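Section 4. Tidy-Up Task: Set-Up and First Run

4.1 Scope

The tidy-up task is the simplest chore in the Nimgate set: pick an object off the floor, carry it to a box, let go. It is a fair test of how far a small walking robot is from useful housework. At the current release, expect to supervise every run. Unattended use is not supported.

4.2 Preparing the floor

1. Choose a level area beside a plain wall. Panel floors are acceptable, but press down any raised edges before starting.
2. Place the collection box with its open side up. Leave a clear gap between box and robot.
3. Stand the robot on both feet, turned toward the box.
4. Check that the servo wires on the body do not catch when the arm turns.

Note: Cords and cables remain the hardest items to clear. They change shape when lifted, and one end often stays on the floor after the other has been picked up. 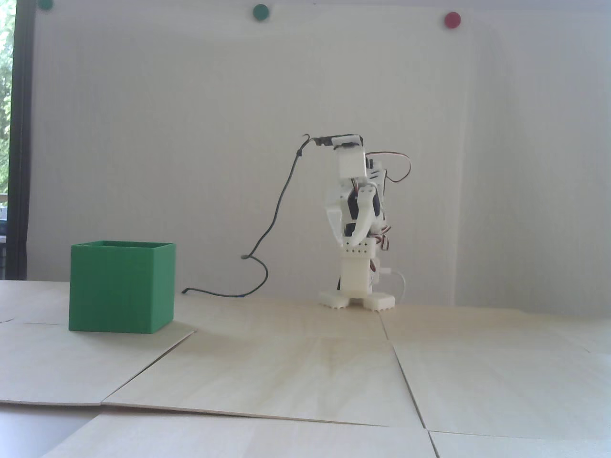 Figure 4-1. Biped with a thin black cable hanging from the gripper; green collection box at left.

CAUTION: Use only loose, unpowered cables as test items. Keep the robot's own supply cable behind its feet.

4.3 First run

1. Open Imetti and load the tidy-up profile.
2. Set the grip hold to 2000 ms. For rigid blocks, 1000 ms is enough.
3. Set the release delay to 200 ms.
4. Start with one rigid block. Move on to cables after the block run is repeatable.
5. Watch the approach to the box. The held item must be over the opening before release – the profile does not check this. 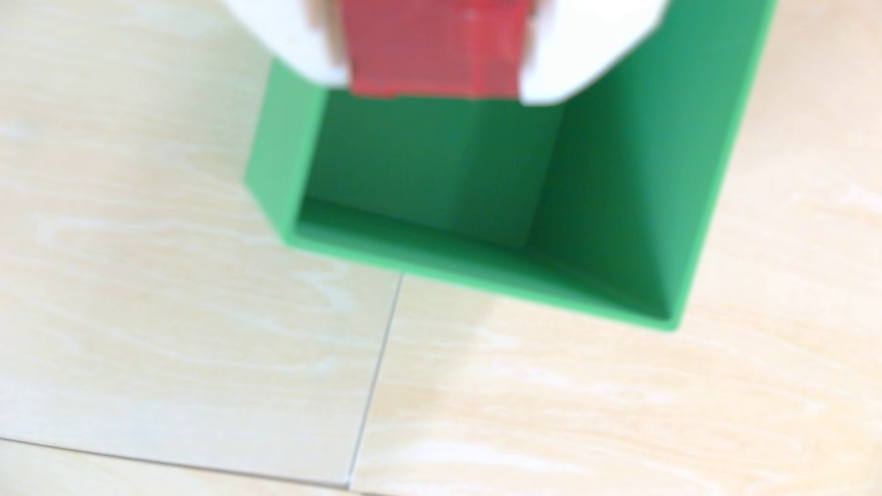

6. If the item is over a wall of the box, press Hold and correct the arm position by hand in Imetti. Do not push the gripper with your fingers while the servos are powered.
7. Press Release, then Home.

4.4 Known limits

Profile version 2 handles one item at a time. It cannot sort, and it does not recognize a full box. A dropped item is not picked up again unless the run is restarted. For shop-floor bins, see the Kutalell supplement.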